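SELVILLE SITE
END EFFECTOR COMPARISON: PRE-USE SAFETY AND INSPECTION CHECKLIST
Sheet 2, multi-finger hand with sleeved thumb

Inspector: Gisela Montecinos
Second reader: Katsuhiko Kudo
Approving engineer: Agnes Crichton
Period covered: June
Test area: carpeted floor bay, Histthorpe wing

Ratings: S = satisfactory. A = attention required, work may continue. H = hold, do not power the hand until cleared. N/A = not applicable to this unit.

The inspector shall complete Sections 1 through 3 with the arm de-energized. Sections 4 and 5 require power and a second person at the stop button. Comments are mandatory for any rating other than S.

SECTION 1. MOUNTING AND CABLES

1.1 Wrist flange bolts torqued and marked. S
1.2 Adapter plate free of burrs and cracks. S
1.3 Hand cable seated, locking collar closed. S
1.4 Cable slack adequate at full wrist rotation. A
Comment: Cable becomes taut in the last part of the counterclockwise travel. Soft limit lowered in the controller until a longer cable is received. N. Salcedo to confirm part number with Mulder.
1.5 Wrist camera bracket tight, lens clean. S
Comment: Lens wiped before the session. Bracket screw had been replaced with a longer one since the previous sheet; length is acceptable.

SECTION 2. FINGERS, LINKAGES AND SLEEVE

2.1 Fingertips secure, no lifting or splitting of the tip surface. S
2.2 Finger linkages free of debris, slots clear. S
2.3 Finger spacing even with the hand at rest. S
2.4 Thumb sleeve seated at cuff, no tears along the folds. A
Comment: Light scuffing inside the second fold. No break in the material. Recheck at the next 18 hours of operation. The Tanerville hand has no sleeve and the equivalent line on Sheet 1 is marked N/A.
2.5 Thumb end segment rigid, no play by hand. S
2.6 Pinch points identified to all persons in the bay. S
Comment: The gap between the thumb and the nearest finger closes faster than the others. S. Tijani has asked that this be repeated verbally at each shift change, and the request is adopted.

Sections 1 and 2 were completed at 8:40 a.m. with the controller locked out. The key remained with the inspector until the second reader had initialed both sections. Floor-level trials are the principal reason the multi-finger hand is under review, and the remaining items give more weight to low approaches than the earlier version of this form did. 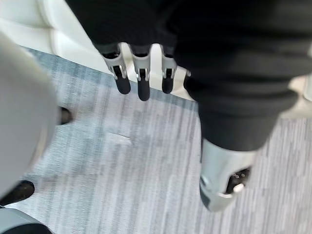

For low approaches, the operator shall reduce speed before the fingertips come within reach of the carpet and shall not command a thumb closure while any fingertip is pressed into the pile. Fiber drawn into a finger joint is to be removed with tweezers only, with power off. Compressed air is not permitted on this unit.

SECTION 3. TEST AREA

3.1 Floor clear of loose cable and personal items. S
3.2 Carpet secured at all edges. A
Comment: One corner on the door side does not lie flat. Taped for this session. Facilities ticket 486 opened.
3.3 Walkway outside the arm envelope marked. S
3.4 Emergency stop reachable from both operator positions. S

SECTION 4. POWERED CHECKS

4.1 Controller starts without fault codes. S
4.2 Open and close cycle completed at low speed. S
4.3 Grip force limit verified against gauge. S
Comment: Limit set at 67 percent of rated force for both hands so that results may be compared. Do not raise for a single trial.
4.4 Stop button halts fingers and arm together. H, cleared to S
Comment: On first attempt the arm stopped and the fingers completed their motion. Cause was a stop signal assigned to the wrong controller input after the changeover from the Tanerville hand. Corrected by K. Kudo and repeated from both positions with correct result. Changeover procedure to be revised, see Section 6.
4.5 Wrist camera image steady during finger motion. S

SECTION 5. LOW-APPROACH TRIAL

5.1 Approach height limit active. S
5.2 Contact detection responds at fingertips. S
5.3 Contact detection responds at thumb. A
Comment: Response is later at the thumb than at the fingers. Operators shall lead with the fingers until the threshold is reviewed.

SECTION 6. OPEN ACTIONS

Longer hand cable: Salcedo.
Sleeve recheck: Montecinos.
Stop input verification added to changeover procedure: Kudo. Required before the next exchange of hands.
Thumb contact threshold: Tijani, with data from both sheets.

Disposition: Released for supervised use. Unattended operation is not authorized.

Initialed: GM, KK
Approved: A. Crichton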